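Maintenance Notes: The Two-Arm Cell at Jiltotdale

Posted by Madhu Pant
Last updated: Jun 4, 2023

Readers of this blog have asked for an account of how the two-arm cell at Jiltotdale is kept in working order. The following notes set out the present procedure. They replace the shorter version I posted when the cell was first moved from Pitberg, which was written before the hands were changed and should no longer be followed.

The cell consists of a humanoid upper body with two arms and two jointed hands, set up at a table with a black top. Its daily work is the placing of small parts on a marked board. The work is light. Wear on the arms is modest, and most of the attention goes to the hands, the cables and the position of the board.

Start of day

The operator confirms that the emergency stop is released and that both arms are in the rest position before power is applied. The joints are then homed one arm at a time, left first. Homing both arms together is permitted by the software, but we do not do it. On two occasions the hands met over the middle of the table, and one fingertip had to be replaced.

Once homing is complete, each hand is opened and closed 6 times at low speed. The operator listens as well as looks. A finger that clicks on closing usually has a loose screw at the base joint, and the remedy is a quarter turn with the small driver kept in the Hubáček tool roll. If the click remains, the hand is taken out of service and the spare is fitted.

Setting the board

The board must lie flat and square to the body. Its outlines are the reference for every placement, and a board that has shifted by the width of a line will produce errors that look like faults in the wrist. I spent most of a week last July adjusting a wrist that was in perfect order.

The check is simple. The right hand is brought over the board with a small peg held in the fingers and lowered until it is just short of the surface. The left hand is held near the far left corner and does not grip. The operator then compares the position of the peg with the value stored for that point. A difference is corrected by moving the board, and the stored value is left alone.

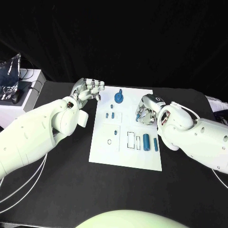

After the check, the program is run once at reduced speed with the operator's hand on the stop. Full speed is allowed only when that run has finished without a dropped part. Dropped parts are recorded in the log even when they are picked up and the run continues.

Cables

All cables are inspected by hand every 100 hours of operation. The operator follows each one along its full length, feeling for flat spots, and moves the arm slowly through its reach to confirm that nothing pulls tight. The cable on the left has been the weaker of the two. Cokgate supplied a softer replacement in the spring, and it has given no trouble so far. Tape is not an acceptable repair.

Thousand-hour service

At 1000 hours the cell is shut down for a full day. The shell screws are checked for tightness, the finger joints are cleaned with a dry brush, and the wrist bearings are examined for play. Grease is applied to the wrists only. The finger joints run dry, and grease in them collects dust from the table.

The fingertips are replaced at this service whether or not they appear worn. I was reluctant to adopt this rule on grounds of cost, but a worn tip loses its hold on small parts well before the wear can be seen.

Matters outstanding

The right elbow runs warmer than the left toward the end of a long shift. The readings remain within limits, and I have asked Cokgate for their opinion. The paper log is also due to be replaced with a shared file, and the column for the serial numbers of the hands will be added at that time.

Corrections to these notes may be sent to me by the usual address.

3 comments | Share this post
© Madhu Pant. All rights reserved. Contact | Back to top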